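Subject: Re: [brukmont-swap] What to do with the small stuff

Valtteri Manninen wrote:

> I have one table for everything and it is always covered. I cleared
> the Lyons box and the Bendard leftovers off it in June and it filled
> up again. How do the rest of you handle the odds and ends? Also, does
> anyone still want the Drudideck booklets? I have up to 9 of them.

Valtteri,

I would take 4 of the booklets if they are going. No hurry, I can pick them up at the next swap.

As for the table, I gave up on trays. What works for me is to stack things by size, flat items at the bottom and anything boxy on top, and push the stack over to one side. The rest of the surface stays open for whatever I am sorting that evening – usually paper, sometimes cables. Small parts go in a jar before I stop for the night.
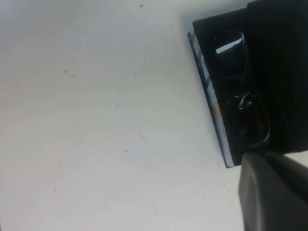 I wipe down with a dry cloth first and a damp one after. White shows every crumb, so I do it more often than I did with the old brown top, but I also find dropped screws a lot faster.

The Bendard leftovers I would list in one lot. Mine sat for months when I listed them one by one – then the whole lot went the same evening.

Does your Lyons box still have the lid?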